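Jeltwood swap shelf gets a second life on Birnum Street

Mar 15, 2022

If you've walked past the old shoe repair place on Birnum Street lately, you may have seen the lights on and a bunch of people hauling shelves around. I stuck my head in on Saturday (I can't walk by an open door, it's a sickness) and came out an hour later with two jigsaw puzzles, a soup pot and the whole story.

The Jeltwood Swap Shelf is moving in! For those who never made it to the old spot, it was that narrow room behind the laundromat on Collham Avenue where you could leave things you didn't need and take things you did. No money, no sign-up, no questions. I furnished half my first apartment out of there, including a lamp I still have and still kind of hate. It closed in January when the lease ran out, and I figured we'd seen the last of it.

The new place is a lot bigger. There's a front room for kitchen stuff, toys and books, and a back room for anything that needs two people to carry. Parking is on the street, same as everything else over there, so good luck on farmers market days. The door is wide enough for a dresser, which I know because I held it open for one.

Kitchen things go fastest, I'm told. Mugs sit there forever, though, and I counted 127 of them in the crates by the window before I gave up on finding one that matched mine. Reusable water bottles and food containers are welcome as long as they come in clean and with their lids. Clothes are a no for now, and so are mattresses, car seats and paint.
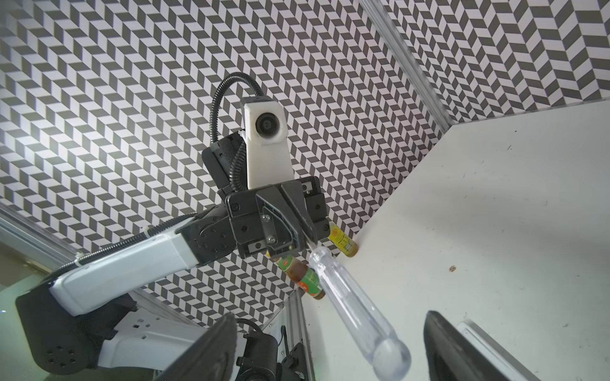 Ashraful Majumder wrote to me after I put a few lines about the move on the neighborhood board, and he wasn't entirely thrilled. He said the hours at the old place were the real problem, that he'd shown up three times after work with a box of his kids' books and found it locked every time, and that a bigger room wouldn't help him much if it kept closing at 5. He'd like one late evening a week. He also wanted to know if anyone had his blue wagon, which he dropped off by mistake with the garden tools.

So I asked. Starting next week the Swap Shelf will be open Wednesday and Thursday until 8, and Saturday mornings from 9 to noon. No word on the wagon.

The rent is being covered for the first year by Kanagaratnam Hardware, two doors down, and they're also throwing in the paint for the front room. The color is still being argued over. I heard a strong case for yellow and an even stronger case against it.

Drop-offs start Wednesday. Please don't leave things on the sidewalk when the door is locked, even if it's "just one bag," as the rain got into a whole set of encyclopedias that way last fall and it was a sad sight. If you've got a bookcase to spare, bring that first. They have 2 and they need a whole lot more.

The address is 1754 Birnum Street, and the entrance is on the alley side until the front lock gets fixed.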